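About Skondo

Skondo is a small shared workshop where members build robot arms and the parts that go on them. We have a main room with benches and a back room for cutting and sanding. The members are hobbyists, a few students, and a couple of retired machinists. Most of them also build at home and come in for the tools they don't have.

How we started

Rachid Erraji and Fatima Shabalala started the shop in Rachid's garage. He was building an arm from mail-order motors and she was writing the control software for it at her kitchen table. They got tired of driving parts back and forth. In July they signed a lease on the unit we are in now and put up a shelf, a drill press, and a sign. The arm from the garage was named Wudow and the name stuck to every version since.

The first version could lift its own gripper and not much else. The second had better bearings at the shoulder but the wiring ran outside the arm and snagged on everything. The current one carries its cables inside the upper arm and has a camera near the wrist. Hazem Gaber redrew the gripper for it, with angled fingers that bolt on and can be swapped with a hex key.

What we work on

Most of our time goes into picking things up. It sounds simple and takes months. An arm has to find a part, get its fingers on either side, close without shoving the part away, and lift. We practice with plain blocks on a tabletop before anyone tries a mug or a screwdriver.

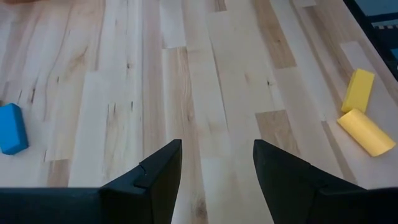 Rounded parts give us more trouble than square ones. They roll when a finger touches them off center, and the camera often gets their angle wrong. Kenza Lamrani keeps the log of grasp attempts for the shop. It had 3819 entries at last check, failures included, and any member can read it or add to it. When somebody changes a finger pad or a motor setting, they write down what changed before running another set.

We also keep a second project called Kettani, a slow feeder that moves small hardware from a bin to a tray. It is noisy and we run it in the afternoon.

Building at home

You don't need to work on our arm to be a member. Plenty of people bring their own. A basic home build can be done for up to $300 if you print the brackets yourself and are patient about buying used motors. Bring it in and clamp it to a bench. If it's too big to carry, Mounir Younis will look at your drawings and tell you which parts he would make thicker. He is usually right about the elbow.

Our parts lists and drawings are free to members. We ask that fixes go back into the shared folder with your name on them.

Using the shop

New members take two short sessions, one on the hand tools and one on power supplies and the stop switch. After that you get a shelf and can book a bench. Up front we have five benches. Clean yours off when you leave, label anything that stays, and don't unplug a charger that isn't yours.

Skitetby, our beginner group, meets in the evening and is open to people who have never soldered. Loaner tools are in the gray cabinet. Sign them out on the sheet.

Page last updated Feb 22, 2020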